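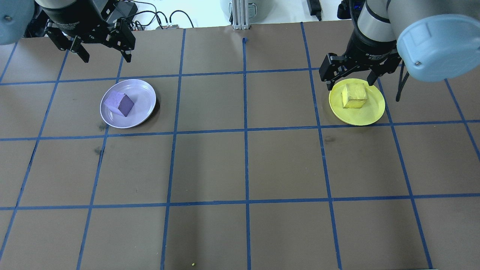 Chapter 6. Moving a Game Between Platforms

Search this book Enter a term Go

Cempaka Oei
Updated December

A port is a version of an existing game rebuilt to run on hardware it was not written for. The rules and levels usually stay the same. The renderer, the input code and the save system usually do not.

The running case in this chapter is Larlow, a puzzle game first released on the Clitura handheld and later moved to the Rind home console. The original code base contained 1435 source files. Of these, 25 called the handheld's graphics library directly, and those files took up most of the schedule.

6.1 Fixed and variable time steps

Larlow advanced its game logic once per drawn picture. On the faster console the logic ran too quickly, and timed doors closed before the player could reach them. The port separated the two loops: logic now advances at a fixed rate, and drawing happens as often as the hardware allows. Positions are blended between logic steps — a method covered in Section 6.3.
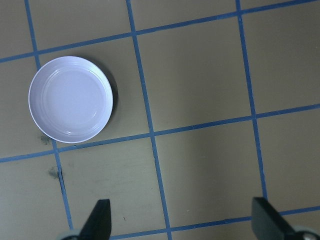

Does a port need to carry over the original save files?

Only if the publisher promises it. Save formats often depend on byte order and field size, so a converter has to be written and tested separately.

6.2 Memory budgets

Record the peak memory use of each level before any code is changed. Larlow's largest level held 1000 active objects, all allocated at load time.

Related chapters
Chapter 5. Input Devices and Button Mapping
Chapter 7. Downloadable Content and Version Control
Case study: Pulitville, a Split-Screen Port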